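Speaker notes – Reading in Translation: What the Library Gains
Wirkalville Public Library, staff and friends session, 15 Sep 2020
Speaker: Rekha Goel, Fiction and Readers' Services

Slide 1. Welcome
Thank the board for the invitation and Umesh Jaiswal for arranging the room. Mention that questions will be taken at the end.

Slide 2. Where we stand
The library holds a translated fiction shelf of around 100 titles. It was set up as a separate display next to the large print section, and it has stayed there. Borrowing is steady but comes from a small group of readers. Many members who enjoy crime and family novels have never taken a book from it.

Slide 3. The reading group
The group meets in the study room and has now finished its fifth book. Kerstin Böttcher chose the most recent title, Draslow, a historical novel that opens in 1619 in the house of a salt merchant. Opinion was divided. Several members found the first 2 chapters slow and were glad they had gone on. Others felt that the merchant's daughter deserved more space than the author gave her.

Read the short passage from chapter 5 (the letter to the brother). Pause before the last line.
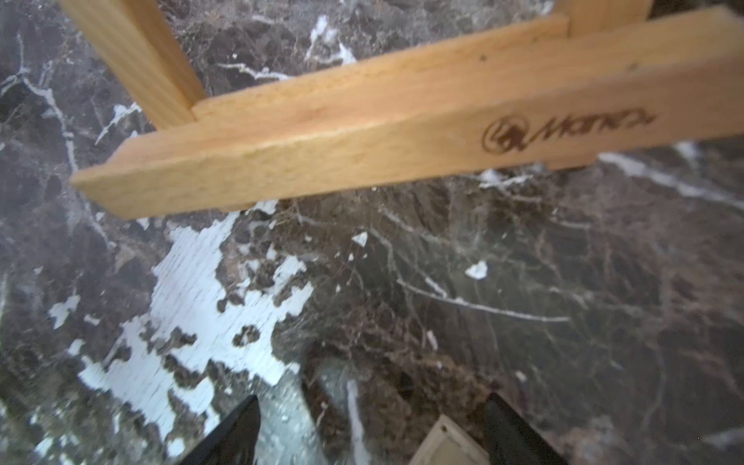 Slide 4. The translator's part
Readers often judge a book's style without asking who wrote the English sentences. The group compared two versions of the letter. The earlier one keeps the long, formal phrases of the original; the later one, published by Zein, breaks them up and reads more quickly. Members preferred the later version for the story and the earlier one for the mood. Wian Makhubela made the point that a review should name the translator as a matter of course. Our own review cards have no line for this at present.

Slide 5. Proposals
Translated novels to be shelved with general fiction from February.
A line for the translator's name to be added to the review cards.
The next group title to be Wonex, a short comic novel suggested by Rukhsana Jafri – copies are on order.

If asked about cost: the shelving change can be met from the existing budget. Refer questions on new purchases to Umesh.

Slide 6. Questions
Leave the reading list on screen. Sign-up sheets for the group are at the front desk.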